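Participants wanted: Tostus student robotics project, Groseck

The Tostus project is looking for 12 students to join its two-arm robotics group for the summer term. No experience with robots is needed. You should be 16 or over, comfortable using a computer, and able to come to every session.

The group works on handling tasks with a pair of arms fixed to one table. Each team is given a small set of everyday things, such as boxes and plates, and a few small parts to move between them. You will plan the order of the steps, drive the arms by hand, record your attempts and then look at where they went wrong. A team should expect to record over 200 attempts by the end.
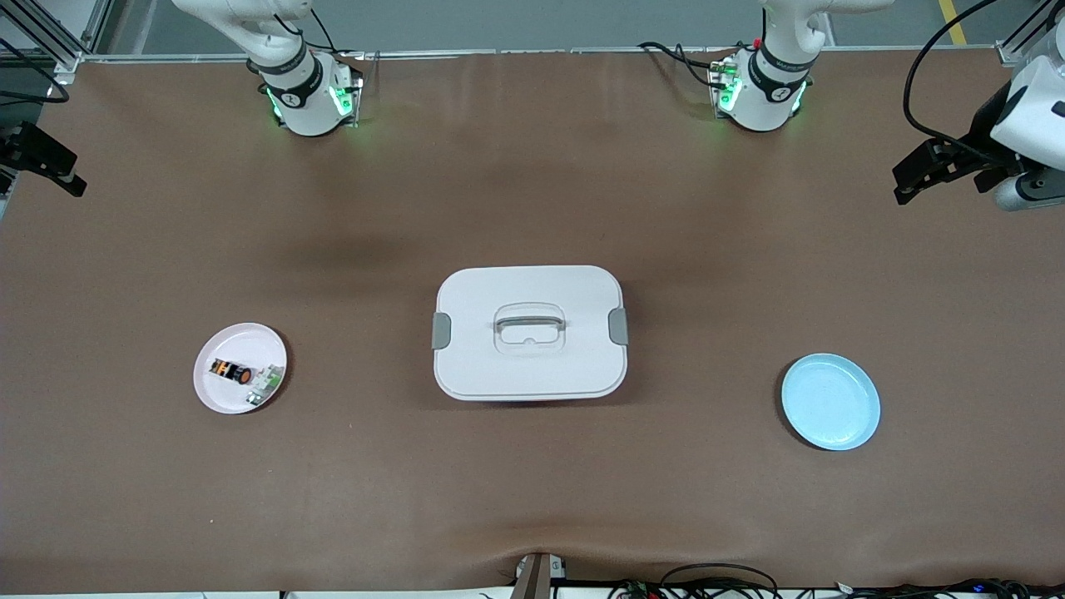

Sessions are held in the Morin workshop on Saturdays and last all morning. Teams of three share the work, and everyone takes a turn at the controls, at setting out the table and at keeping the log. Long hair must be tied back and loose sleeves rolled up. Bring a notebook.

In August the teams will enter the Tonoteck student competition. The winning team receives 400 euros towards parts for its next project. Entry is paid by the project, but travel is not.

There is no fee for taking part. Students under 18 need a signed form from a parent or guardian.

To apply, send a short letter saying which school or college you attend and why you would like to join. Mention anything you have built or repaired, however small. Letters must reach the Tostus office in Groseck by Saturday, April 19, 2025. Places will be confirmed by post.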